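23 April 2024

Finally gave up on the old paring knife today. The tip has been bent since November, when I used it to pry the lid off a jar of molasses (don't do that), and this morning it skidded right off a tomato and took a little slice of my thumb with it. Not a bad cut, but enough to make me say a word and throw the thing in the drawer with the takeout chopsticks. So today turned into a knife day, which was not the plan at all. The plan was taxes paperwork and a nap.

I started where I always start, which is calling Consolacion. She cooked on a line for years and she has opinions. She asked me what I cut the most and I said onions, and then I had to admit it was cheese. She laughed for a long time. Then she told me to stop looking at sets. I'd been eyeing one of those big blocks with a slot for everything, the Vakora one with the gray handles, and she said I would use two of them and dust the others. I know she's right. My mother had a block like that and I don't think the boning knife ever came out of it except to open mail!

So no block. I went over to Ambrosio after lunch to hold some in my hand. I love that store, even though it's so narrow that you have to back out of the aisle if someone is coming the other way with a stockpot. The man at the counter let me try out a bunch of them on a potato. The first chef's knife was a Forner, very pretty, with a curved handle that looked great and felt like holding a banana. It was 74 dollars and I kept going back to it because of the looks. Then he handed me a plainer one, a Rerkura, shorter and kind of stubby, and I went through that potato before I had even decided to. It just sat right in my hand. 46 dollars. I bought it, plus a cheap little paring knife with a green handle from the bin by the register, because I still need something for strawberries.

There was also a knife in the glass case for 1,000 dollars. I asked who buys that and he shrugged and said people do. I'd be scared to wash it.

On the drive home I thought about sharpening, which I have never once done properly. I have a pull-through gadget that makes a horrible noise, and Consolacion says it chews up the edge, so I guess that's going in the donate pile with the egg slicer and the second garlic press. She offered to bring her stone over and teach me. I said yes before she could change her mind. She says to soak hers first, keep the angle steady and quit pushing so hard. I know I will push too hard. I push too hard on everything, ask my rolling pin.

Made supper just to use the new knife, so it ended up being soup with way too many things chopped up in it. Carrots, celery, two leeks, half a cabbage that had been sitting in the crisper looking at me, and the sad tomato from this morning (cleaned up, don't worry). I cut everything smaller than I needed to because it was fun. The onion was a revelation — I hardly cried at all. I used to blame the onions. Then I let the soup go too long because I was on the phone, and the cabbage went to mush, but the broth was good and I had two bowls with the end of the rye bread.

I washed the knives by hand right after and dried them, and I'm writing that down so I can look back and feel proud when I've stopped doing it. I don't have a good place for them yet. The drawer is a bad idea because everything rattles around in there and I reach in without looking. Consolacion likes a magnetic strip, but I'm nervous about it being over the counter where the cat walks. For now they're on the top shelf in their cardboard sleeves. I might try a drawer tray if I can find one that fits, since mine is an odd size and the last organizer I bought had to go back.

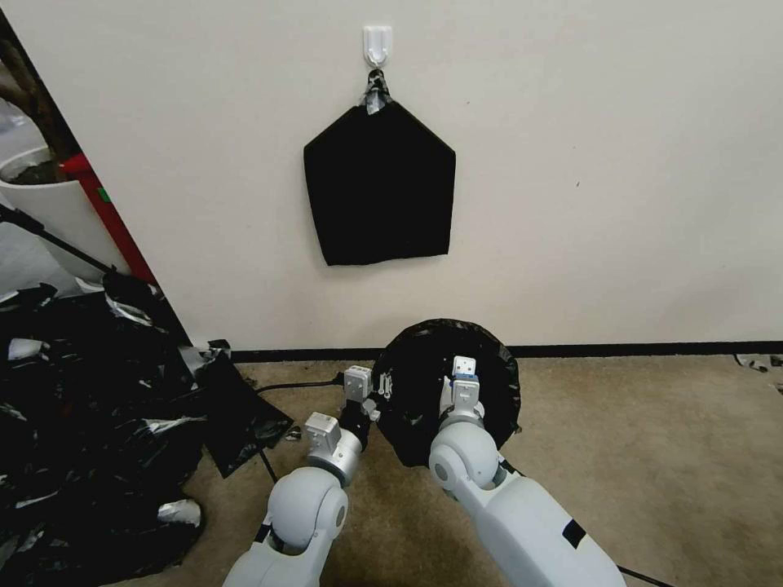 Black bag on the little white hook.

I also cleared out the utensil crock while the soup was going. Found three spatulas with melted corners, one whisk with a wire sticking out, and the good tongs I've been accusing my brother of taking since Thanksgiving. I'll have to tell him. Maybe by text.

Thumb is fine, by the way. It stings when I squeeze a lemon, so I've learned not to squeeze lemons with that one. Tomorrow I want to do a pan of roasted squash, because cutting squash with the old knife was like sawing a log and I want to see how the Rerkura handles it. I also need to get butter, bay leaves, dish soap and something for lunches that isn't soup, though there's enough of it left to last me until the weekend. Consolacion is coming over with the stone after work and she's already asked what there is to eat.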